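Grudura teaches its robots the two-handed trick behind everyday dusting

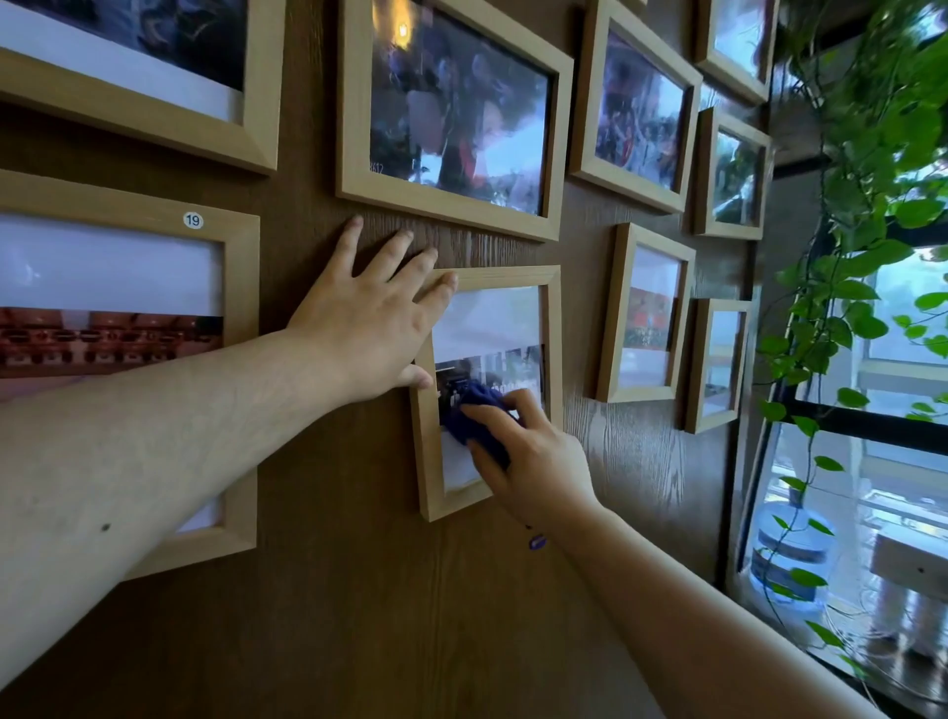
A robot that can wipe a tabletop has been around for years, but a robot that can wipe something that moves when you touch it is a much harder thing to build, and that is the problem Malathi Kotian and her small team at Grudura have been happily chewing on since last August. Their new method learns from people doing ordinary housework, recorded from head height, and it pays special attention to the hand that isn't doing the cleaning. When somebody rubs a blue cloth over the glass of a hanging picture, the other hand is spread against the wall, steadying the corner of the frame - and older training methods mostly treated that hand as background. Kotian's group labels it as a job of its own, with its own timing and its own pressure.

The results, shared with visitors on Wednesday, are encouraging. Trained on 739 recordings, the two-armed test robot finished 552 wiping trials without knocking a frame off its hook, and it needed only 20 minutes of extra practice to adjust to a new wall. Mirrors are still a struggle, Kotian admits, and so is anything hung on a single long wire.

"My mother watched the recordings and said she could have told us about the left hand for free," she said, laughing. The team, now six people, plans to try lampshades next.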